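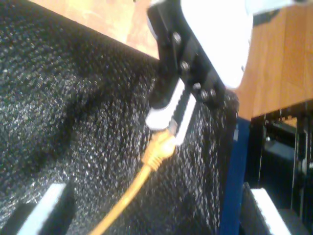
Wrist view during a cable episode: yellow Ethernet connector in the gripper, black foam underneath.

Recording cable-handling demonstrations for the Jeltis set

Applies to the single-arm stations. Last revised March 2021 by Sekar Govindasamy.

Before you start

Load the Casodis recorder and open the task file for the cable. Check that the wrist stream and the joint log show the same clock. If they differ by more than one tick, restart the recorder. Restarting only the camera service leaves the old offset in place.

Set exposure by hand. Auto exposure drifts when the white housing fills part of the view, and the drift ends up in the training data. Some clipping on the housing is fine. The foam texture should stay readable, and so should the ridges on the connector boot.

Recording an episode

1. Lay the cable on the foam with the connector end inside the reach area. Change its angle every episode.

2. Start the recorder, then move. Keep the idle lead-in short.

3. Approach from above and close on the connector, not on the cable behind it. A grip on the cable lets the connector swing, and the policy learns to chase it.

4. Lift clear of the foam and hold still before moving to the goal pose.

5. Stop the recorder with the pedal. Mark the episode as success, fail or discard.

Keep honest failures. A missed grip followed by a second try is useful and should be marked success if the second try holds. Discard only for operator error, such as a bumped table or a wrong task file.

Motion blur

Some blur on the finger pads is expected during fast moves. Blur at the moment of contact is a problem - slow down over the last part of the approach. Episodes with no sharp contact image go to Harriet Holloway for review.

How many to record

One block is 72 episodes. The first release used 3395, of which 2706 passed review. Cable tasks made up 666 of those that passed, too few for the range of start angles we want.

Upload

Run the Tokarz checker on the block folder. It flags missing images and gaps in the joint log. Fix nothing by hand; re-record the flagged episodes under new numbers, then upload the block and add a line to the station log.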